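Search this guide
Go
Pollis Refurbishing Handbook
July 23, 2019
By Yu-na Baek

Section 16: Opening the tower and getting to the processor

By now you have the tower on your bench, you have written its tag number in the Dolstead log, and you have (I hope!) had a drink of water and washed your hands. This section takes you from a closed case to a processor you can see and work on. It is my favorite part of the whole handbook, and I will try not to go on too long, although those of you who took the class in February know how that usually goes.

You will need a medium Phillips screwdriver, a small dish for screws, a wrist strap, a soft brush, a few lint-free wipes and a bottle of the alcohol cleaner from the Wedirari kit. A flashlight is nice to have as well.

CAUTION: Unplug the power cord before you start, and leave it unplugged until you reach Section 18. Never open the power supply itself. There is nothing in there we repair, and it can hold a charge long after the cord is out.

Laying the tower down

1. Unplug everything from the back of the tower — power, monitor, keyboard, all of it — and press the power button once to drain what is left.

2. Lay the tower gently on its side, with the removable panel facing up. If you aren't sure which panel comes off, look at the back for the connectors of the motherboard. The panel you want is the one on the opposite side from the board.

3. Clip on your wrist strap and fasten the other end to bare metal on the chassis. Painted metal won't do the job.

4. Take out the screws that hold the side panel, which on most of our towers means 2 at the rear edge. Put them in the dish, slide the panel back, and lift it away. Stand it somewhere it won't get kicked.

Finding your way around

Take a minute here before you touch anything. Cases differ a good deal from one maker to the next, and a little looking now saves a lot of puzzled looking later. Find the power supply first, then the motherboard, then the drive cage, and follow the wires from one to another with your eyes.

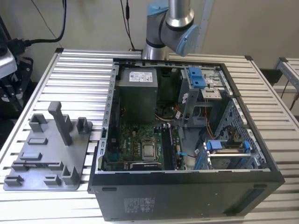

Fig. 16-2. Tower on its side with the panel off. The processor is the square silver part near the middle of the green board; the power supply is at upper left and the drive cage at upper right, with blue latches on top.

Your own tower may have its cage somewhere else, or a board of another color, and that is perfectly fine. The parts do the same work wherever the maker decided to put them.

5. Brush any dust from the walls and slots of the chassis, working away from the motherboard. Go slowly around the memory slots, and please don't blow on anything. I know it's tempting.

6. Read the label on the power supply and copy the rating into the log. If the label is too worn to read, write "worn" and carry on.

7. Check for expansion cards and see that each one sits evenly in its slot. Leave them in place for now unless one of them blocks your hands.

NOTE: If wires are lying across the part you need to reach, ease them to the side with a finger. Don't pull them tight. A loose loop that goes over the drive cage is fine where it is, so long as it stays clear of any fan.

Cleaning the processor

8. If a cooler is still mounted over the processor, unplug its fan lead from the board, release the fasteners a little at a time in a crisscross order, and twist the cooler very slightly as you lift. Old paste can grip like candy on a car seat, so be patient with it. If your tower came to you without one, skip to the next step.

9. Leave the processor in its socket with the lever down. Dampen a wipe with the alcohol cleaner (damp, please, never dripping) and wipe the metal top from the edges toward the middle. Use a fresh wipe as soon as the first one turns gray, and keep going until one comes away clean.

CAUTION: Don't put anything down on the bare processor or on the board around it. Screws belong in the dish, even for a second.

10. Let the metal dry fully, then lay a clean wipe loosely over the case opening if you are stopping for the day. Take that wipe out again before you fit the cooler.

11. Initial the log. If you found a cracked latch, a frayed wire or a swollen capacitor, fill in form 1413 as well and leave it with the tower so whoever sits down next will see it.

Choosing a cooler and applying new paste are covered in Section 17. Keep the side panel off until then, and keep your screws together.

Related sections
Section 14: Using the Dolstead log
Section 15: What's in the Wedirari kit
Section 17: Fitting a cooler
Section 18: First power-up
Yang parts shelf: how to request a spare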